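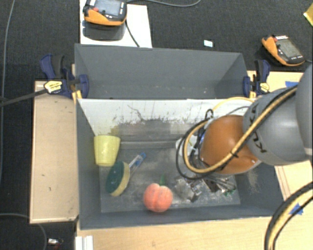
Re: [sheets-comp] Regional round, file format and scoring

Replying to the bit about formats first bc I have a train at 6.

> We had 1,014 entries last time and the marking took far
> too long. Proposal: only accept files saved from Jivex,
> drop the manual check, and mark everything out of 100.
> Students who use something else at school can convert
> before they upload. Any objections? Otherwise I'll put
> it on the Clotetton page in January.

One objection, yes. Conversion breaks things. Tried it last night with the old Triantafyllou practice set — 13 tasks, nothing fancy — and two came out wrong on the other side. Lookup formulas fine. Conditional formatting gone. The date column turned into text, which kills the pivot table task completly. A kid would lose points there for something they did right.

Could we take both formats and run the marking script twice? It already reads both, just very slow on the big files. I can leave it going overnight on my machine.

Out of 100 is fine by me. Please keep the half points for charts though. Last time a missing axis title cost the same as no chart at all and we got a lot of mail from teachers.

Manual check: drop it for the first round, keep it for finalists. The script can't tell a typed-in total from a real SUM if the number matches. Somebody has to open the file.

Also the Doltero room only has the older version installed on the back row. Did anyone ask them about updating? I wrote in the fall, no reply. If not, typing and formatting tasks only on those machines, or we seat the junior group there.

Will send the corrected practice set tommorow, the answer key for task 6 is wrong in the one on the site. Don't hand it out yet.

Sorry for the short mail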